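How to clean a gray fabric armchair and the fringed pad that lies on it

By Agata Fabbri

In my apartment in Nenside there is one armchair which everybody wants. It is gray, with a round back, and it stands close to the window because the light is good there for reading. For a long time I cleaned it only with the vacuum and I was satisfied. Then one January I moved the pad from the seat and I saw that the fabric under it had a different color from the fabric on the sides. After this I started to do it properly, and I write my method for those who have a similar chair and a similar pad with fringes.

What you need

A vacuum with a soft brush head
Two white cotton cloths (colored cloths can leave dye)
A bowl with lukewarm water
A small spoon of mild liquid soap, without bleach
A wide-tooth comb, an old one
A dry towel, large
Rubbing alcohol and cotton swabs, only if you have ink marks

Read the label first

Turn the chair a little and look under the seat for the label of the fabric. If there is a W, you can use water. If there is an S, you must use only a solvent product and you should stop reading my part about soap. WS means both are possible. If there is an X, only the vacuum is allowed. My chair has W. My neighbor Dennis Marsden had an S and cleaned with water anyway, and he got a ring as large as a dinner plate, which remained until he sold the chair.

The pad has usually its own label, sewn in the side. It is easy to lose it between the fringes, so search with patience.

Step 1. Make space

Pull the chair away from the other furniture, enough that you can walk behind it. When you clean near a polished cabinet or a glossy panel, keep the wet cloth on the other side of the chair, for drops dry on a shiny surface and leave spots that you see from the whole room. If your floor is pale like mine, put the towel under the front of the seat. Open the curtains. With daylight from the side you can see dust and stains which the lamp in the evening does not show.

Step 2. Shake and comb the pad

Take the pad outside, hold it by two corners and shake it strongly. Then lay it flat, with the fringes in the same direction. Start to comb from the lowest row. Hold the upper rows back with your free hand, comb the row below, let the next one fall, and continue so until the top. If you begin from the top, the knots go down and become bigger.

Do not pull a knot. Open it with the fingers, or put one drop of water on it and wait five minutes. If it still does not open, cut only the end with small scissors.

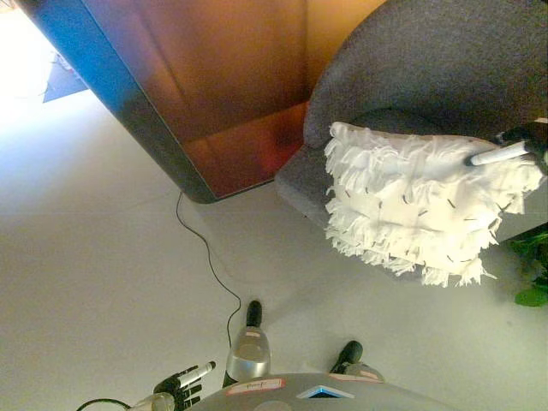
Step 3. Look for the marks

Before washing anything I check for ink, as warm water can fix it in the fibers. On light material even a short line of pen is visible. Put a white cloth under the mark, wet a cotton swab with alcohol and press it on the line. Press, lift, take a clean side of the swab, press again. Please do not rub, or the line will become a cloud. Try the alcohol first on a hidden place, for example at the back of the pad near the seam.

Sometimes a dark little line is a stitch of the thread and no stain at all. Touch it with the nail before you take the bottle. I worked once a good ten minutes on a stitch.

For permanent marker the alcohol helps only partly. Haris Kos, who repairs sofas in the street behind mine, told me to repeat it on two different days and then to accept the result.

Step 4. Wash the pad

If the label permits it, wash by hand in lukewarm water with very little soap. Push the pad down and let it come up again, without twisting. Rinse until the water is clear. Then roll the pad inside a towel and press on the roll with your knees. Dry it flat, away from the radiator. When it is half dry, comb it one more time, and the fringes will fall in nice layers again.

In the machine you can use a laundry bag and the delicate program, but I find the fringes come out tired.

Step 5. Vacuum the chair

Use the soft brush. Go first over the back from top to bottom, following the curve, then the inside of the arms, and the seat at the end, so the dust which falls is collected too. The line where the seat meets the back needs a narrow nozzle. In mine I found 29 cents and a hair clip.

Step 6. Clean the fabric

Mix the soap in the water and move it with the hand until there is foam. Take only the foam with the cloth. The cloth should be damp and must not drip. Work with small circles and always over the complete part, from seam to seam. When you clean only the stain, the border remains visible after drying, especially on dark gray. Pass again with the second cloth and clean water.

Let the chair dry with the window open, a full night if possible. Put back the pad only when the seat feels dry also in the deep part. Otherwise the humidity stays below and the smell is not pleasant.

How often

I vacuum the chair every week and comb the pad when it looks flat. The washing I do twice in a year. If somebody in the house writes or draws in the chair, check the pad for ink more often, and use a pen with a cap.

Questions from readers

Can I use baking soda? Yes, for smell. Put it dry, wait one hour, vacuum well. On dark fabric some white powder can remain in the texture, so try a small area.

My pad is glued and not sewn. Can I wash it? I would not. Cinzia Russo wrote me that hers lost two rows of fringes in the sink. Shake it, comb it, and clean the spots with foam only.

Can I turn the pad upside down between washings? If the back is finished well, yes. Mine has a rough back which could wear the fabric of the seat, so I turn it only left to right.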